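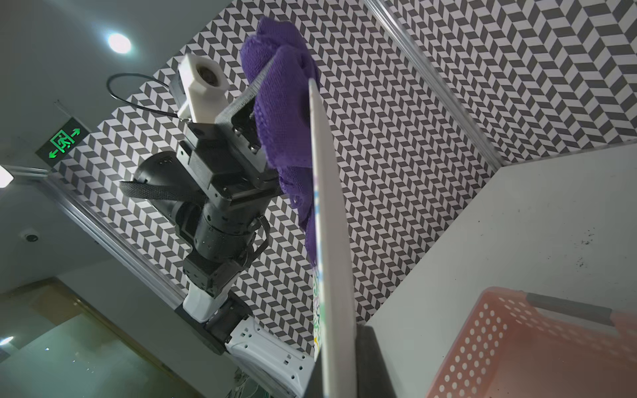
**Week 4 notes: the dropped-cloth fault, and how we chased the wrong thing for a fortnight**

Last week we finished on grasp detection and I promised you a proper failure story. These notes go with the lecture but don't replace it, so if you missed it, grab the recording before the lab. Bring your logbook too (yes, the paper one).

## Background, quickly

The job was cloth handling. Arm picks up a piece of soft fabric, carries it over the table, lets go over a basket. Sounds dead easy, and with a rigid block it is! Cloth is a horror, though. It bunches, it drapes over things, it hangs off one side of the jaws, and half of what your controller believes about the load is wrong by the time the arm has moved a hand's width.

Our controller was a Trimon unit running the stock motion package, and the joint supply came from Werkholm. Neither of them was at fault, as you'll see, but we blamed both.

## What happened

Back in March the arm started letting go early. It would close on the cloth, lift, swing, and somewhere in the swing the jaws opened. No alarm, no error code, just cloth on the tabletop or on the floor. Then on one run the arm stopped dead mid-swing with the jaws shut, and one of our students reached in to pull the fabric free. The arm was still powered. It moved while their hand was beside it.

They were fine, a bit rattled. I was a lot rattled. That's the bit I want you to remember from this course even if you forget every equation.

## What we thought it was

First guess was grip force. We bumped it up, got fewer drops for a day, and congratulated ourselves. Then the drops came back.

Second guess was the supply sagging under load. I spent two afternoons with a scope on the Werkholm unit and it was flat as a pancake. I still swapped it, which tells you something about how tired I was.

Third guess was software, so we rolled the Trimon firmware back a version. No change, and we lost our saved poses doing it. **Back up your poses before you touch firmware.** I'll keep saying it until you're sick of me.

## What it was

A cable. One signal lead to the gripper had been tied down with too little slack, and with the wrist rolled past a certain angle it pulled on its connector. Contact dropped out for 300 ms at the worst. The gripper driver treats a lost signal as "go to default", and somebody (me) had left the default set to open.

So there were two faults stacked up:

1. An intermittent connection that depended on pose.
2. A default state that turned a tiny dropout into a dropped load.

The mid-swing stop was the same cable. A longer dropout tripped the motion hold, and when contact came back the hold cleared itself and the arm carried on with its path. A hold is *not* a safe state. The joints are live and the thing is waiting to go.

## How we should have found it

Have a look at your own arm while it's moving slowly through its whole range and watch the wiring the entire time, loops and tie points and connectors. We'd only ever inspected ours parked, when everything looks lovely.

The other thing was sitting in the log. When I finally plotted drops against wrist angle, they all landed in one narrow band. I'd been plotting them against time, which showed me nothing, and I kept squinting at it anyway.

After re-routing the lead with a Kofler strain relief we ran 3000 cycles through the bad angle with no dropouts. I'd like to see more before I call it fixed for good, since connectors that have been tugged on can go again later.

## Lab rules that came out of this

- Hands stay outside the reach of the arm unless it's stopped at the e-stop and the person reaching in is the one who pressed it.
- A hold needs a manual reset. It doesn't clear itself any more.
- Lost signal means the gripper keeps its last state. (Have a think about when that would be the wrong choice. What if it's got hold of a sleeve?)
- Any change to cabling gets a slow full-range run before the next job.

## For the lab

Work in pairs on the Skotton bench kits. I've put a fault in each one, and they aren't all the same. Before you unplug anything, write down your first guess and what result would prove it wrong. I'm marking that part harder than the fix itself.

Write-ups are due 19th August. A page or two is plenty, and please label your axes!

Reading for next week is the chapter on failure modes, skip the section on hydraulics.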